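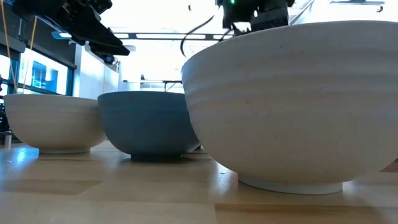
Kitchen-table tips for a street that's being redeveloped

If the city has rezoned your block, sooner or later you'll have neighbors in your kitchen with opinions. Mine started coming in July, when the Flenier plan for the old rail yard went public. Some of what I've learned since:

Feed people before the maps come out. Homeowners and renters on our street want different things from the rail yard and won't pretend otherwise, but they'll all eat soup.

Make the soup without meat and put sausage on the side. You'll be accused of favoritism soon enough over parking.

Don't spread a zoning map on a table that still has food on it. If you must, lay a sheet of baking parchment on top. It takes pencil nicely and everyone can redraw the bus route without ruining the only copy.

Oil on a printed plan: cover with cornstarch, leave for 20 minutes, brush off. The stain will fade. The proposed six-story garage will still be there.

Painter's tape holds a map to kitchen cabinets and peels off clean, provided you take it down the same night. I left ours up through the whole comment period and now own a strip of bare wood.

Read the affordable housing numbers aloud while someone is chopping onions. Cordeiro Place promises 300 apartments, 20 of them at rents anyone in my kitchen could pay. The crying passes for onions.

Coffee should be decaf after 8 p.m. Cosimo Bortolotti once had the real thing at 9 and spoke on tax abatements until my dishwasher had finished, been emptied, and been filled again.

Keep petitions in a zip-top freezer bag with the pen inside. Ours got to 502 signatures, one of them slightly tomato.

Label the leftovers with the date and the topic. "Lentil, drainage" is easy to find at the back of a freezer.

Construction dust: damp cloth on the sills, never a dry one, and a rolled towel along the window on the Birnier Street side. Wash the towel on its own. Then send the developer a photo of the rinse water. Debashish Abeysekara has sent 2 and is still waiting to hear back.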